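Robotics 2: notes for the Rusmont visit

Meet at the Grelbridge entrance at 1.45. Aleksi Nurmi will run the demonstration, which lasts 70 minutes. The first half is in simulation – bring your notes on two-arm reach.
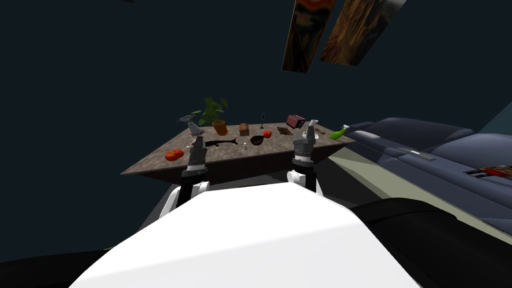

Fig. 2. Simulated table task, both grippers raised, pan and loaf towards the middle.

During the demonstration, write down which arm you would use for the cup and which for the tomatoes. Daichi Fukuda will take questions on grasp planning afterwards.

Hand in one page by the end of September. Room 165 is open for write-up.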